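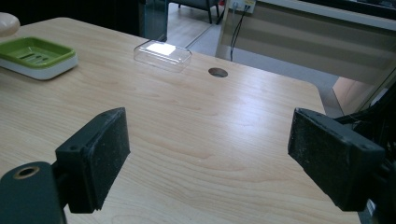
Re: [jammont-water] Brellon group buy, before anyone signs

Sorry for the length. I've been reading this thread on my phone for a week and finally sat down with the brochure.

First, where I'm coming from. I don't doubt that we have hard water. The city report puts it at 20 grains per gallon on our side of Jammont, and anybody with a coffee maker knew that already. My showerhead is half plugged. I would like the problem fixed. What I don't see yet is any reason to think the Zestent will fix it, and $4000 a house is a lot to spend on finding out.

So, the Zestent. It's a box that clamps around the main line and plugs into the wall. It doesn't touch the water. It uses no salt, has no tank and no drain line, and never needs service. The brochure says it "re-educates" the minerals so they stay in the water and don't stick to things. I read that sentence several times. Calcium doesn't go to school. If there is a plain account of what the box does to the water, I'd like to read it, and so far the Brellon rep has sent me the same brochure twice.

Note what it doesn't claim. It doesn't claim to remove anything. That matters because the usual way we'd check a softener is a hardness test, before and after, with a strip from the hardware store. The Zestent can't be checked that way. The strip will read 20 on both sides of the box and Brellon will say, correctly, that they never told you otherwise. I asked what test they would accept as showing that a unit had failed. The answer was that "most families notice a difference." I believe that. Most families who have paid $4000 for something notice a difference.

On the testimonials. Several people here have passed along the Usmani Heights page, where the whole subdivision supposedly went in together and loves it. I went through it. Almost everybody there talks about how the water feels. Softer hands, better lather, laundry that smells fresh. Fine, but a box that leaves all the calcium in the water has no business changing the lather at all. Lather is the one thing you'd expect to stay exactly the same. If people are reporting better lather, that tells me how much weight to put on the rest of what they report.

Nobody at Usmani Heights posted a heating element. That's the part I'd want to look at. Pull the element out of an electric tank after 2000 gallons with the box on, pull one from the house next door without it, put both on a bench. If the box works you won't need a brochure.

Soap scum, then, since it came up three separate times. Scum is calcium and soap getting together. You can get rid of the calcium with a real softener, or you can get rid of the soap by using a detergent bar or body wash. You can also just not leave the bar sitting in a puddle, which costs a couple of dollars. I'm partial to the kind of dish with raised ribs, like the green one. It won't do a thing for your pipes, but then it doesn't say it will. 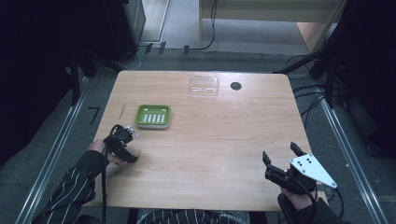 Another subscriber wrote:

> I think you're being unfair to these folks. We had the trial unit on for
> three months and the white crust on the kitchen faucet wipes off now with
> a damp cloth. Before, I needed vinegar. I'm not a chemist but I know what
> my own faucet looks like. Also a salt softener means hauling bags down the
> basement stairs and my knees are done with that. And the salt goes in the
> creek. If Brellon gives a 3 year warranty then they must believe in it.
> The group price is only good through July so I'd hate for us to talk it
> to death like we did with the gutters.

Taking those in order.

I believe you about the faucet. What I can't tell is what changed it. Were you wiping it more often because you were watching it? I would have been. Was the vinegar done right before the box went on, so that you've been looking at fresh crust and comparing it to years of the old stuff? Fresh crust wipes off at my house too, and all I've got clamped to my main line is a rag where it drips. I'm not trying to be smart with you. It's just that one faucet in one kitchen can't sort this out, and three months is not much time for scale.

The salt complaint is fair and I don't have a good answer to it. Salt softeners do put salt down the drain, they do need feeding, and if you're on a sodium-restricted diet you should ask your doctor before drinking from one. There are exchange-tank outfits where a truck swaps the tank and you never lift a bag. I haven't priced one here. But "the thing that works has drawbacks" is an argument for complaining about salt. It isn't evidence for the box.

The warranty, please read it. It covers "defects in materials and workmanship" of the unit. If the light comes on, the unit is working. There's no mention of scale anywhere on that page, front or back. There is also a clause saying that results vary with local water conditions, and our local water conditions are the only reason we'd be buying it.

As for July, a discount with a deadline is a discount I can wait out. The rep told the people on Mill Lane that the spring price was final too.

Here's what I'd agree to. Brellon lends us two units, one of them with the coil disconnected inside, lights still on, and doesn't tell us which is which. They go on two houses with the same make of electric tank and new elements. We come back next year and look. If they say yes to that I'll chip in for the elements and I'll apologize on this list in capital letters. I put it to the rep in writing and have heard nothing, though to be fair it was only last week.

In the meantime, turning your water heater down slows scale a good deal, and flushing the tank is an afternoon with a garden hose. If it's never been done, expect the drain valve to clog partway through. Mine did. Keep a spare cap that fits it, because some of those plastic valves don't close again once there's grit in them.

Can whoever has the full spec sheet please send it as an attachment and not a photo? The one posted stops in the middle of the power consumption line, and I'd like to know what it draws.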